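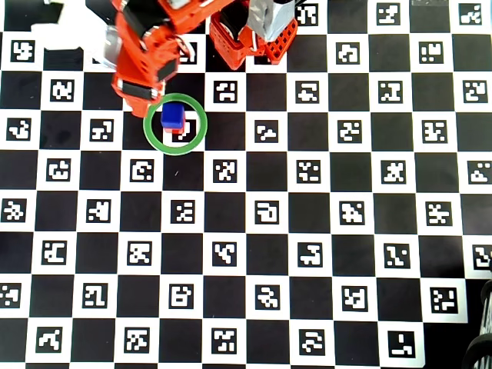

Photo: Hyun-seo Sung

The checkerboard pattern is one of the oldest and best-loved designs people have ever put on a floor, a cloth or a game board. It is made of squares in two colors, most often black and white, set so that no two of the same color share a side. 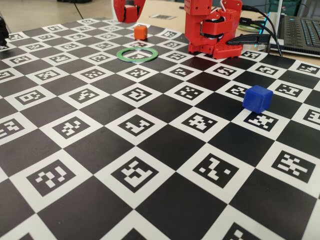
Tile makers are fond of it too — the old dance hall at Fallwood was laid with 600 squares, and many a local family still has a story about learning to waltz on them.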